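Why Do Shoelaces Come Untied?
And other things worth knowing about the strings on your feet

You tied them this morning. You made the loops, you pulled them tight, and off you went. Then, halfway across the playground, flap flap flap.

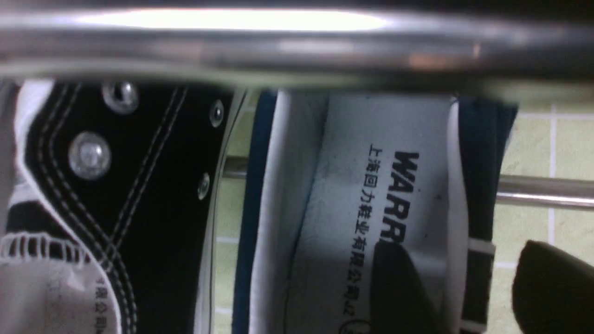

If this happens to you a lot, please don't feel bad about it. It happens to teachers and bus drivers and to people who run very fast for a living. It happens to me at least once a week, and I am a grown woman who has been tying shoes since I was six. There is a real reason for it, and the reason is a bit of science that you can test on your own kitchen floor.

What is holding the knot together?

A bow has no glue in it and no buttons or hooks. So what keeps it shut? The answer is friction. Friction is the grabby feeling you get when two things rub against each other. Slide your hand across a carpet and you'll feel plenty of it. Slide your hand across a wet bathtub and you'll feel hardly any.

When you pull a bow tight, you are squashing one piece of lace hard against another. The threads press together, and all that pressing makes friction. As long as the friction is stronger than whatever is trying to pull the lace loose, the bow stays a bow.

This is why some laces are naughtier than others. Cotton laces are a little fuzzy, and the fuzz helps them grip. Shiny laces are smooth and slippery, so they slide past each other much more easily. Flat laces usually hold a bit better than round ones, since more of the flat side is touching. If you have an old pair of boots at home with round, shiny laces, you may already have found this out on a walk.

So what goes wrong?

Two things are going on at once when you walk or run.

The first is stomping. Each time your foot hits the ground, your shoe gets a good hard bump, and the bump travels up into the knot. The knot squashes and stretches a tiny bit. You can't feel it, but every step loosens the middle of the bow by a very small amount.

The second is whipping. Your foot swings forward and back, and the loops and the loose ends of the lace swing along with it. Each swing gives a little tug on the ends, as if an invisible mouse were pulling on them – a very patient mouse who never gets tired.

For a long while nothing seems to happen. Then, once the middle of the knot is loose enough, the tugging starts to win. One end slides a little. Now that end is longer, so it swings harder, so it tugs harder, so it slides some more. The whole thing can fall apart in just a few steps, and that is why your bow can be fine when you look at it and undone a moment later.

Now here is the part I like best. You need both things together. If you sit on a high chair and swing your legs back and forth, your laces will most likely stay tied, because there is no stomping. If you stand and stamp your feet up and down in one place, they'll probably stay tied too, because there isn't much whipping. Put the two together and you've got walking, and trouble.

The granny knot and the square knot

There is one more secret, and it has to do with how you tie.

Look down at a shoe you have just tied. Do the loops of the bow lie sideways across your shoe, pointing left and right? Or do they twist around so they point toward your toes and your ankle? Sideways loops mean you have tied a bow based on a square knot, sometimes called a reef knot. Twisty loops mean you have tied one based on a granny knot. I don't know what grannies did to deserve this. My own grandmother, Bergþóra Juhl, tied a beautiful square knot and was quite cross when I told her the name of the other one.

A granny knot is weak. It wriggles around as you walk, and it comes undone much sooner. Lots and lots of people tie it their whole lives without ever knowing. My neighbor Hicham Belkadi is a mail carrier, and he had been tying grannies for years and stopping at garden walls to do them up again.

Fixing it is easy, though your hands may complain. You know the very first step, where you cross the laces and tuck one under the other? Just do that step the opposite way. If you usually cross left over right, cross right over left. Then make your loops the same way you always do. It will feel odd for a few days, a bit like brushing your teeth with the wrong hand, and after that it will feel like nothing at all.

Try it yourself

You will need one pair of lace-up shoes, a safe place to walk, and somebody to keep you company.

Tie your left shoe with a granny knot and your right shoe with a square knot. Pull them both equally tight. Then go for a good long walk, or play outside for the afternoon, and see which one gives up first. Write it down. Do it again the next day with the knots swapped, left for right, so you can be sure it's the knot and not the foot. Scientists do this sort of swapping all the time.

If neither of them comes undone, try longer loops, or a slipperier pair of laces. And if a lace does come loose, stop and tie it before you carry on, even if you are winning the game.

What is the hard bit on the end called?

It's called an aglet. You say it AG-lit. It keeps the threads from fraying, and it makes the lace stiff enough to poke through the holes. The holes are called eyelets, which means "little eyes." On most shoes today the aglet is plastic, but long ago fancy ones were made of metal, even silver, and people wore them to show off.

If an aglet falls off, you can wrap a small piece of clear tape tightly around the end of the lace and snip it neat. It won't last forever, but it'll get you through to the weekend.

Words to remember

Friction: the grip between two things that rub together.
Aglet: the hard tip at the end of a lace.
Eyelet: a hole the lace goes through.
Square knot: the strong one.
Granny knot: the wriggly one.

Written by Tove Bjarnason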